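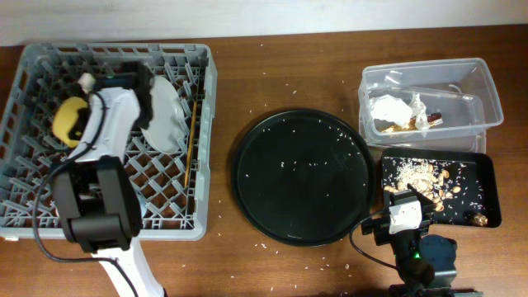 If you've been putting off asking about the Reller two-arm bench kit, April is a good month to do it — we've finally had one on a table long enough to have opinions! Agata Farina and I have been setting it table-clearing jobs: a dish rack, a couple of trays, and plenty of rice, which is a humbling thing to hand any gripper (or any grown adult, for that matter).

The kit comes with both arms, the grippers, the cabling and a printed setup guide that Agata says is the first she's read to the end. Setup took us 86 minutes, including a tea break and a good long argument over which arm ought to go on the left. Plates and chopsticks are sensible things to start with. Nuts are harder, and loose grains are harder again, so please be patient with yourselves and keep a dustpan handy.

My one grumble is the cables, which want more thought than the guide gives them. Dexter Brannigan at Zeltdale tells me longer clips are on the way, and he's kindly offered to post them to anyone who already has a kit.

Hire is $350 a week, with a minimum of 3 weeks, and training for your staff is included. Hae-won Kang is looking after bookings and would love to hear from you — Tuesday mornings are the best time to catch her.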